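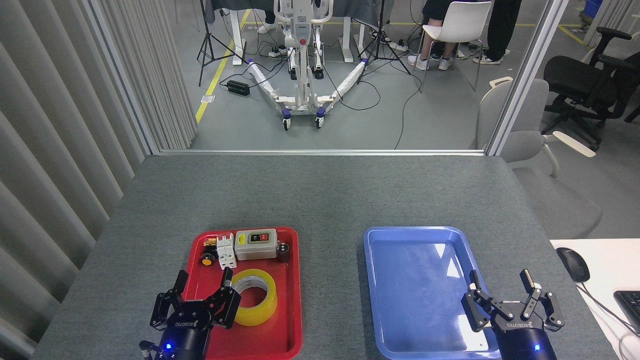

Wer Kleinteile sortiert, braucht zwei Schalen. Eine für das, was noch ansteht, und eine für das, was erledigt ist. Mehr nicht. Ich schreibe das auf, weil in vielen Werkstätten inzwischen Sortimentskästen mit 600 Fächern an der Wand hängen und trotzdem alle nach dem passenden Taster suchen.

Bei Drondska habe ich vier Jahre im Ersatzteillager gearbeitet. Tudor Neagu hatte dort ein System mit Etiketten, Farbcode und Liste eingeführt. Auf dem Papier war es gut. Im Alltag landeten Leitungsschutzschalter, Kondensatoren und Klebeband nach der Frühschicht doch wieder auf einem Haufen — der Weg zum richtigen Fach war zu weit.

Eine rote und eine blaue Schale nebeneinander auf dem Tisch lösen das Problem nicht ganz, aber den größten Teil davon. Rot heißt offen, Blau heißt geprüft. Vittoria Fontana hält dagegen, dass gemischte Schalen zu Verwechslungen führen. Bei gleich aussehenden Bauteilen hat sie recht, die gehören in getrennte Tüten. Einen Drucktaster verwechselt aber niemand mit einer Rolle Klebeband.

Teppich auf der Arbeitsfläche finde ich übrigens vernünftig. Es klappert weniger, und runde Teile rollen nicht so leicht davon. Für Lötarbeiten nimmt man einen anderen Tisch.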